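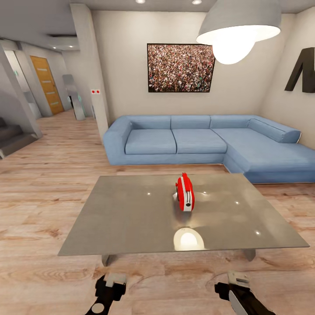
Red two-slot toaster on a gray metallic tabletop.

Studio > Get Involved > Calls and Openings

Last updated August 31, 2025

Call for Participants: Yarn and Fiber Test Group, Fall Session

Prandska Fiber Studio is looking for 12 people to knit, crochet or weave with a new line of wool yarn and tell us how it behaves. The session starts in October and runs for eight weeks. You can take part from home. There are two optional meetups at our studio in Grumport for people who live close enough to come.

What the project is

The yarn is called Irell. It is a two-ply wool in worsted weight, spun for us by the Lauritsen mill. We plan to sell it in the shop and use it in our beginner classes, and before we order a full run we want to know how it holds up in the hands of people who did not help design it. We are mostly interested in splitting, pilling, knots in the skein, dye that comes off on needles or fingers, and how much the finished fabric grows or shrinks after washing.

We are not looking for reviews or social media posts. Your notes go to our yarn staff and will be used to make changes to the spin and the color range.

What you will do

Each participant gets 1,000 yards of yarn in two colors, one light and one dark. With it you will make:

- Two plain swatches, at least six inches square, one in each color
- One swatch that uses both colors together (stripes, stranded colorwork, or a simple woven check)
- One finished item of your choice, such as a hat, a pair of mittens, a cowl, or a small table runner

Measure the swatches before and after washing and write down both numbers. Washing instructions will be in the package. Please follow them even if you normally wash wool some other way. For the finished item, use or wear it at least ten times and then fill in the wear sheet.

There is a short form to fill in every two weeks. It has 44 questions in all, spread over the four forms, and most of them are check boxes. Leave blank anything that does not apply to your craft.

At the end you mail the three swatches back to us in the prepaid envelope. You keep the finished item and any leftover yarn.

Who can apply

You need to be 18 or older and have a mailing address in the United States. You should be able to follow a basic pattern without help. Beyond that we want a mix. We would like at least four crocheters and at least two weavers in the group, and we usually get fewer applications from both, so please apply if that is you. Rigid heddle looms are fine. Machine knitters can apply too, but tell us which gauge your machine is, as worsted will not run on a standard bed.

Loose knitters and tight knitters are equally welcome. If you are left-handed, please say so on the application. We had complaints about splitting from left-handed crocheters with an earlier yarn and did not have enough of them in the group to look into it.

Do not apply if you have a wool or lanolin allergy. The yarn is lightly scoured and has some lanolin left in it.

What you get

- The yarn, postage both ways, and the wash sample packet
- A $60 shop credit, issued when your swatches and last form arrive
- A free place in one weekend class during the winter term (dyeing, spindle spinning, or needle felting)

The credit can be used in the shop or by mail order. It cannot be exchanged for cash. If you have to drop out partway through, let us know and send back any yarn you have not wound. There is no charge for dropping out, but the credit and the class are only for people who finish.

Meetups

Both meetups are in the classroom at the back of the Grumport shop and last two hours. The first is for winding skeins and going over the forms. The second is near the end of the session, and you can bring your swatches to be measured and save yourself the trip to the post office. Street parking is free in the evening. The classroom has one step at the door and we have a ramp, so call ahead if you want it put out.

How to apply

Send an email to the studio with "Irell test group" in the subject line. Include:

- Your name and mailing address
- Your craft and how long you have been doing it
- The needle, hook or heddle size you would normally use for worsted weight
- One or two photos of something you have finished
- Whether you plan to come to the meetups

Paper applications are available at the shop counter. Past testers may apply again, although new applicants will get first choice of places. We will write to everyone who applies, and people who are not picked can ask to be kept on the list for the spring session, which will be a sock yarn.

3 comments | 27 shares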